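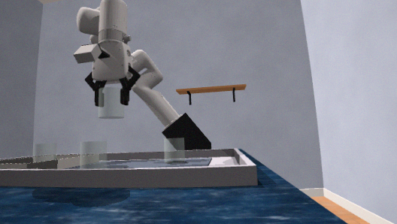

Minutes of the Clornden Walking Tours Group, 9th January

Present: 12 members. Apologies were received from the Strazds Hotel.

1. Minutes of the last meeting
Approved with one correction. The stop at the old toll house is on the Evening Walk, not the Harbor Walk.

2. Ticket sales
The Evening Walk sold 1779 tickets last season and the Harbor Walk sold 1131. The Harbor Walk did poorly on weeknights. Agreed to drop the late departure until May and look at it again then.

3. Script changes
The Evening Walk script gives 1707 as the year of the fire at the Fumemano warehouse. A guest wrote in to question this. The library has been asked to check the parish record. Guides are to say "in the early 1700s" until we hear back.
The story of the drowned clockmaker runs too long at the bridge – groups are blocking the sidewalk. It will be told in the churchyard instead.

4. Meeting point
The Strazds Hotel is having its front steps repaired. Tours will meet at the side entrance on Mill Lane. The website still shows the old map and needs changing before the first walk.

5. Booking system
Dritia has raised its fee per booking. Two members wanted to go back to phone bookings only. After some discussion it was agreed to stay with Dritia for this season and get one other quote.

6. Lanterns
Four need new handles. Spending approved.

7. Any other business
A request for a private tour for a school group was accepted – the cellar stop will be left out.

Next meeting to be set by email.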